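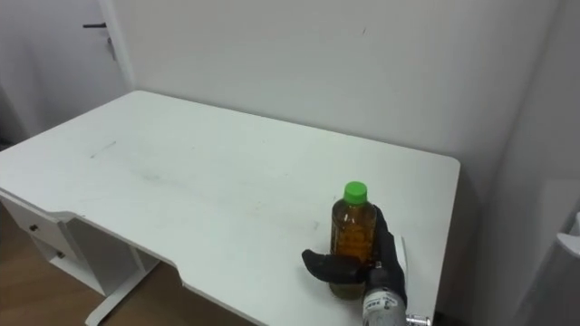 Photo: Capucine Charpentier / Pidgate bench log

Thumb creeps open on a full bottle, right hand only

ridgeline_tam
So I've got the right hand back on after the glove change and it mostly behaves. It closes on the tea bottle, thumb low across the front, fingers up by the shoulder. Then if I leave it holding, the thumb slowly gives up ground until the controller throws a 2353 and lets go. I've had that six times since Friday. Empty bottle, no problem at all. Left hand is off the stand so I can't compare. Capucine's photo is up top if anyone wants to see where the fingers land. Firmware is whatever Verum shipped in October. What would you check first?

dogbolt
Glove. It's always the glove. If you pulled it on without working the slack down past the thumb joint, the fabric bunches inside the knuckle and pushes back. Take it off, run the same grip bare, and tell us what the thumb does.

ridgeline_tam
I did smooth it down, but I was in a hurry so I won't swear to it. Will try bare tonight.

Eliseo Beltrán
I don't think it's the glove. A bunched glove stops the thumb from closing all the way, it doesn't let it drift after it's already there. 2353 on our cell at Landville is the thumb motor timing out on hold current. When we had it the tendon had stretched and the motor was working way too hard to keep tension. Two turns on the thumb tensioner and it went away for months.

dogbolt
With respect, you also put new gloves on that same week, you posted about it :) So which one fixed it?

Eliseo Beltrán
Ha, okay, fair. But the gloves went on Monday morning and it was still faulting that afternoon. I touched the tensioner after that.

moth_and_wrench
Before anybody turns a tensioner, please look at that white strip that comes up the back of the hand. I can't tell from a photo what yours is or how it's clipped, but if it's the sensor lead like on ours, it has to have some slack at the wrist. I trapped mine under the glove cuff once and got readings that wandered all over the place, and I chased it for two days thinking it was mechanical. Ten minutes with the cuff rolled back would have done it.

ridgeline_tam
Oh, that's a good one. I did have to feed it back through when I put the glove on. Adding it to tonight's list.

Capucine Charpentier
Took the picture, so I'll chip in. I'd also move the grip. With the thumb down on the lower half and the fingers way up at the shoulder you're twisting the bottle a little every time you squeeze, and the thumb is the one that pays for it. I run mine with the thumb closer to level with the middle finger. And wipe that desk, Tam, there's a streak of scuffs toward the left side.

ridgeline_tam
The scuffs stay, they're how I know where I am. Point taken on the grip though.

dogbolt
Changing the grip just hides the fault. It held that same bottle the same way before the glove swap, didn't it?

ridgeline_tam
It did, yeah. All summer.

Capucine Charpentier
Sure, find the fault too. I'd still move it. You can do both!

ridgeline_tam
Okay, update. Rolled the cuff back and the lead was folded over on itself right at the wrist, nice sharp crease in it. Re-routed it, glove back on, and the full bottle stayed put for an hour. Then I got greedy and tried a second hour and the thumb started creeping again, only much slower, and no 2353 this time. So moth gets most of the credit and maybe Eliseo gets the rest?

Eliseo Beltrán
I'll take it. Start with half a turn, with the hand powered down, then re-home it before you test. Don't go past two turns. If it still creeps after that you need a new tendon. Dzene had the thumb ones in stock last I looked.

dogbolt
Still want to see it run bare.

ridgeline_tam
Fine, bare run tomorrow, before I touch the tensioner. I'll post the current plot for both.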